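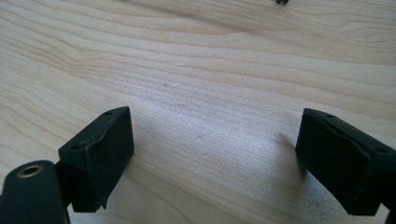 Anhang 1: Tischplatte, helles Holz

Ticket: WLAN bricht im Aufenthaltsraum ab
Standort: Sudbridge, Erdgeschoss
Gemeldet von: Capucine Millet
Bearbeitung: Szu-yu Yen
Priorität: normal
Status: geschlossen

Meldung (Capucine Millet)
Im Aufenthaltsraum fliegen die Graden-Tablets immer wieder aus dem WLAN. Das Netz verschwindet ganz aus der Liste und ist nach einer Weile wieder da. Mit meinem Laptop habe ich am selben Platz keine Probleme, auch Videokonferenzen laufen durch. Am schlimmsten ist es nachmittags ab 14 Uhr. Tablet neu gestartet, Netz gelöscht und neu angelegt, hat nichts gebracht.

Szu-yu Yen
Danke für die Meldung. Bitte noch ergänzen: Steht beim Verschwinden ein anderes Netz in der Liste, zum Beispiel das Gästenetz? Und sind alle Tablets betroffen oder nur einzelne?

Capucine Millet
Alle. Das Gästenetz verschwindet zur selben Zeit. Netze aus der Nachbarschaft bleiben sichtbar. 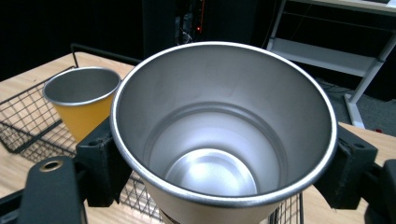 Anhang 2: Metallbecher, leer, Blick von oben

Szu-yu Yen
Access Point (Rostetti, Deckenmontage) aus der Ferne geprüft. Läuft seit dem letzten Update ohne Neustart durch, Kabelverbindung zum Switch in Ordnung, keine Fehler am Port. Ping vom Switch aus unauffällig. Ping zu einem Tablet springt kurz vor dem Abbruch auf über 1.000 ms, danach keine Antwort mehr. Sendeleistung stand auf "automatisch", testweise auf "mittel" gesetzt. Bitte beobachten.

Raphaël Ferrand
Keine Verbesserung. Gestern Nachmittag wieder mehrere Abbrüche. Ich habe ein Tablet mit in den Flur genommen, dort war das Netz sofort da. Zurück im Aufenthaltsraum war es wieder weg. Im Flur hängt allerdings das alte Gerät.

Szu-yu Yen
Guter Hinweis. Sendeleistung zurückgestellt, daran lag es nicht. Habe das Protokoll des Access Points durchgesehen. Die Kanalwahl steht auf "automatisch", und jeden Nachmittag, wenn im Haus viel Betrieb ist, weicht das Gerät auf Kanal 13 aus. Später wechselt es wieder zurück. Die Zeiten passen zu den gemeldeten Abbrüchen.

Die Tablets sind vermutlich mit einer Ländereinstellung ausgeliefert worden, bei der Kanal 13 gesperrt ist. Dann taucht das Netz in der Liste gar nicht erst auf. Der Laptop nutzt das obere Band und merkt davon nichts. Der alte Access Point im Flur ist fest eingestellt und wechselt nie den Kanal.

Gaspard Chevalier
Kann ich bestätigen. Auf den Tablets ist als Region USA hinterlegt. Im Menü lässt sich das nicht ändern, das geht nur über die Geräteverwaltung. Das Profil dafür liegt bei Moulin, Anfrage ist raus.

Szu-yu Yen
Zwischenlösung: Kanal 13 am Rostetti aus der Auswahl genommen und das Gerät neu gestartet. Das WLAN war dabei kurz weg - bitte nicht als neuen Fehler melden. Die Regionseinstellung sollte trotzdem korrigiert werden, sonst taucht das Problem am nächsten Standort wieder auf.

Capucine Millet
Seit der Umstellung keine Abbrüche mehr, auch nachmittags nicht.

Gaspard Chevalier
Moulin hat das neue Profil geliefert. Auf 2 Tablets getestet, Region steht jetzt auf Deutschland. Die übrigen bekommen es beim nächsten Abgleich. Geräte dafür bitte am Ladegerät und eingeschaltet lassen.

Szu-yu Yen
Profil ist verteilt. Die Kanalsperre am Access Point bleibt vorerst drin, sie stört nicht. Für Gäste mit älteren Geräten ist es so ohnehin besser. Eintrag in der Standortdoku ergänzt. Thierry Guérin ist informiert und prüft die Einstellung im Obergeschoss - dafür gibt es ein eigenes Ticket.

Ticket geschlossen.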